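5. Setting up your first cut in Zallen

Righto, your footage is copied over and backed up (twice, please — I lost a whole short film in December and I'm still sore). Now for the fun bit!

1. Open Zallen and pick New Project. Name it after the film plus the date you started, so mine reads Jirkel 2022-10-14.

2. Set the frame rate before you drag anything in. I shoot at 25, but go with whatever your camera was set to.

Caution: you can't change the frame rate once there's a clip on the timeline. You'll have to start a new project and bring it all in again.

3. Make one bin per scene. My mate Hammad Kiani uses one bin per shooting day and swears by it, but I can never find a thing in his projects.

4. Watch everything. Yes, all of it! Jirkel had 617 clips and it took me nearly 37 hours, with a lot of tea. Colour the good takes green as you go.

5. Drop the green takes on the timeline in script order and leave the sound alone for now. It'll be baggy and far too long, and that's fine.

Note: Zallen saves every five minutes, but only if the project sits on a drive plugged straight into your computer. Network drives get skipped without any warning, so save by hand if you use one.

6. Export a small copy, watch it on the telly with a notebook, and go to bed before you change anything.
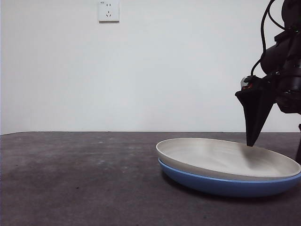
Fig. 5: Gripper tip at the rim of a shallow round plate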